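Bilcombe bimanual cell - software working group
Minutes of the December meeting, McIntyre room, 2:00 p.m.

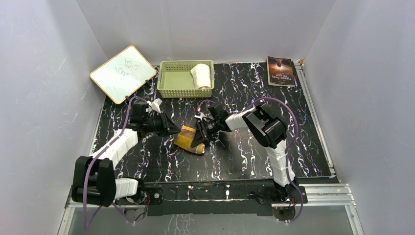 1. Attendance and previous minutes

Present: Kaiwen Yin (chair), Hongjun Fang (control), Zihan Tian (perception), Annapurna Fernandes (tooling and data, minutes).
Apologies: Deming Song (planning). Deming sent written notes, which were read under item 5.

The November minutes were accepted with one correction. Item 4 said the gravity compensation terms had been re-identified for both arms. Only the left arm was done. Hongjun has since completed the right.

2. Actions carried over

2.1 Move the gripper driver out of the main control process. Done. It now runs as its own process and talks to the controller over shared memory.

2.2 Write a schema for episode metadata. Done, merged. See item 6.

2.3 Replace the hand-edited launch files with generated ones. Partly done. The generator covers the arms and the fixed camera but not the recorder. Carried over to Annapurna.

2.4 Ask Zirkico for the release notes on the joint firmware. Hongjun has written twice and has no answer. Carried over.

3. Control

Hongjun reported on the control loop. The command rate is 200 Hz on both arms. The loop holds its rate when the recorder is off. With the recorder on, there are occasional late cycles, and the late cycles fall on both arms together, which points to the host and away from the bus.

Kaiwen asked whether the recorder shares a core with the control thread. Hongjun said it shouldn't, but the pinning is set in the launch file and the recorder launch file is still edited by hand (see 2.3). Annapurna will check the affinity mask on the running process before anyone changes the scheduler settings.

There was a longer discussion of the impedance gains at the wrist. The current gains were tuned for rigid parts. On wrapped items, the two grippers meet at the object at nearly the same moment and each arm reads the other's contact as its own tracking error. Both then stiffen. Hongjun proposed a coupled mode in which the relative position of the two grippers is controlled stiffly and the shared position is left soft. The mode would be entered on a flag from the planner and left when either gripper opens.

Zihan asked what happens if the planner drops out while the mode is active. Agreed that the controller must fall back to holding position at low gain after a timeout, and that the fallback is to be tested with the planner process killed by hand. No behaviour is to depend on the planner sending a clean exit.

Cable handling was raised again. The purple arm cables loop well clear of the links in some poses, and the collision model knows nothing about them. Hongjun does not want to model the cables as moving bodies. Proposed instead: a padded volume over each forearm and around the large joint housing, with the padding set in the robot description file so that it can be turned off for comparison. Accepted.

4. Perception

Zihan reported on segmentation of the tabletop. The black surface with its white and pale purple marbling gives false edges, mostly where a white streak passes near a white link or a gripper cap. The old segmenter used a plane fit followed by a colour threshold, and the threshold is where the trouble starts. Zihan has removed the threshold and now subtracts a rendered mask of both arms from the point cloud before clustering.

The mask is rendered from joint states, so it is only as good as the timestamps. A lag between joint states and camera frames leaves a thin rim of arm points, and the clusterer sometimes joins that rim to the object when the fingers are close to it. Zihan has added interpolation of joint states to the camera timestamp. The rim is much thinner but not gone. Hongjun offered to publish joint states with the hardware timestamp in place of the receive time. Zihan accepted and asked for both to be kept for one release.

Pose of wrapped cylinders: the estimator fits a cylinder axis and reports a confidence. For an item lying diagonally on the table, the axis is stable, but the position along the axis drifts as the fingers cover one end. Zihan would like to freeze the along-axis estimate once either gripper is within a set distance. Kaiwen was not keen on freezing anything, as a slipped object would go unnoticed. Compromise: the estimate is not frozen, but its covariance is inflated along the axis and the planner decides what to do with it.

Background items: the whiteboard, the green basket and the book toward the back of the table stay in the planning scene as static boxes. The basket is a problem. Its perforated sides return patchy depth, and the paper towel roll inside it is sometimes reported as a separate object of interest. Zihan will fit one box to the basket and everything in it. The book sits low enough that the plane fit can absorb it. It will be entered by hand in the scene file until the height threshold is revisited.

The text detector left over from the Hoden work was still running and was publishing the book's title, THREE DAYS TO SEA, as a label on the scene topic. It has no consumer. Agreed to remove it from the default launch.

5. Planning (Deming's notes, read by Kaiwen)

Deming has moved the two-arm planner from sequential planning to a joint state space. Under the old method the left arm was planned first and the right arm treated the result as a moving obstacle. That worked when the arms kept to their own halves of the table and failed when both grippers had to converge in the middle.

The joint planner finds paths for the converging case, but the first solution is often long. Deming is using a shortcut pass followed by time scaling on both arms together. The arms must not be scaled separately, and there is now an assertion for this.

The grey side and back panels are modelled as planes. The front panel had been left out of the model. Deming has added it, along with the base rail. Some previously valid start poses are now reported as in collision with the rail, which Deming believes is a rail height taken from an old drawing. Someone on site needs to measure it. Zihan volunteered.

Deming asked for a decision on replanning during approach. Two options were put:

Option A: replan at a fixed interval and blend.
Option B: replan only when the object pose moves outside its own covariance.

After discussion, option B was chosen. It fits the change agreed under item 4, and it makes the logs easier to read. Hongjun noted that the inflated covariance will make replans rare late in the approach, exactly when a slip matters most. Kaiwen asked for a contact check at the wrist to cover that gap. Deming and Hongjun to agree on the message.

6. Tooling and data

Annapurna reported that the episode store holds 1486 episodes that pass the new metadata schema. Episodes that fail are kept in a separate directory and are not deleted. The most frequent failure is a missing calibration hash. These can be repaired where the calibration file for that session still exists, and a repair script is in review.

The replay tool can now step both arms and the camera together. It reads the recorded commands and the measured states and draws both. Hongjun asked for the gap between the two to be drawn as a trace as well. Annapurna will add it if it can be done without another plotting dependency.

Continuous integration: the simulation tests take too long to run on every commit. Proposed split:

- on each commit: unit tests, message schema checks, one short single-arm plan
- on merge: the two-arm converge test and the replay comparison
- nightly: everything, including the planner-killed test from item 3

Accepted. Kaiwen reminded the group that a red nightly is to be looked at before new work is merged, and that re-running it until it passes doesn't count as looking at it.

There was a short exchange on configuration. Gains, padding, planner timeouts and camera extrinsics are now in four places. Annapurna would like one versioned file per cell with a hash written into each episode. Hongjun agreed in principle but wants the gains to stay readable from the controller's own directory. Left open, to come back with a written proposal.

7. Decisions

7.1 Coupled impedance mode to go ahead, with timeout fallback.
7.2 Padded volumes for cables, switchable in the description file.
7.3 Covariance inflation along the cylinder axis, no freezing.
7.4 Replanning by option B, with a wrist contact check.
7.5 Text detector removed from the default launch.
7.6 CI split as listed in item 6.

8. Actions

Hongjun: coupled mode behind a flag; hardware timestamps on joint states; padded volumes; write to Zirkico again.
Zihan: covariance change; single box for the basket; measure the rail height and send it to Deming.
Deming: replan trigger; contact message with Hongjun; recheck start poses once the rail figure is in.
Annapurna: recorder launch generation; affinity check; repair script; configuration proposal.
Kaiwen: review the fallback test plan before it is run on the arms.

9. Other business

Zihan asked that the calibration board not be stored on top of the cell PC, as it covers the vents. Noted.

Next meeting in January, same room. Deming to chair.

Meeting closed 3:40 p.m.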